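Comparison of Two Gripper Controllers for Lid Handling
Student project report, Kiltatham Robotics Laboratory
Author: Rhona Tosh
Submitted Feb 1, 2023

The project compared the Pradetti and MacAulay controllers on a single task: holding and placing a glass saucepan lid with a two-finger gripper.
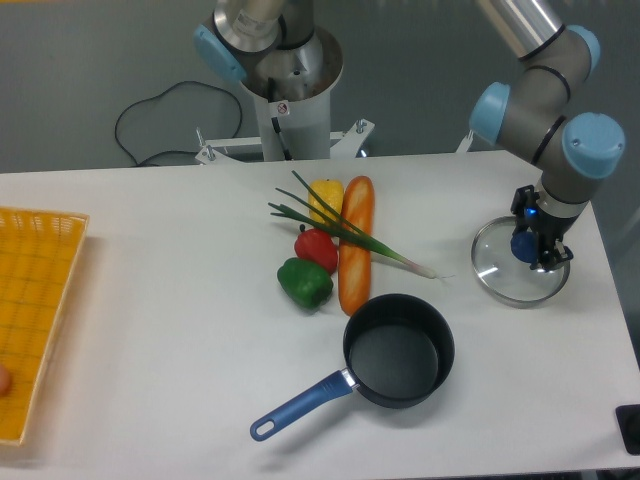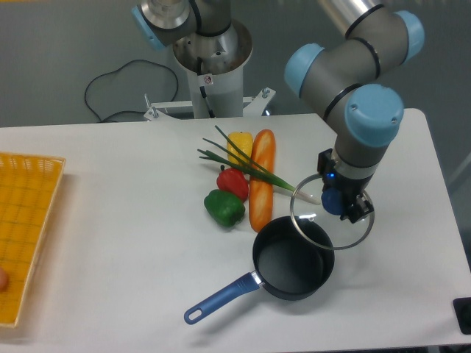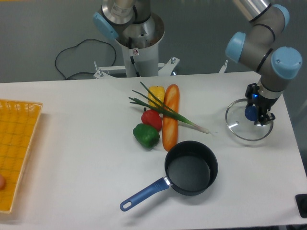 Glass lid held in the gripper, with the saucepan and play food on the table.
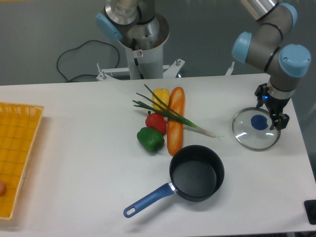 A total of 231 trials was recorded under the Draltley test procedure. Both controllers used the same finger force limit, which was set in August and left unchanged. The main difference was in wrist correction - the MacAulay unit responded sooner when the lid tilted, while the Pradetti unit was easier to set up. Further trials with a heavier lid are recommended.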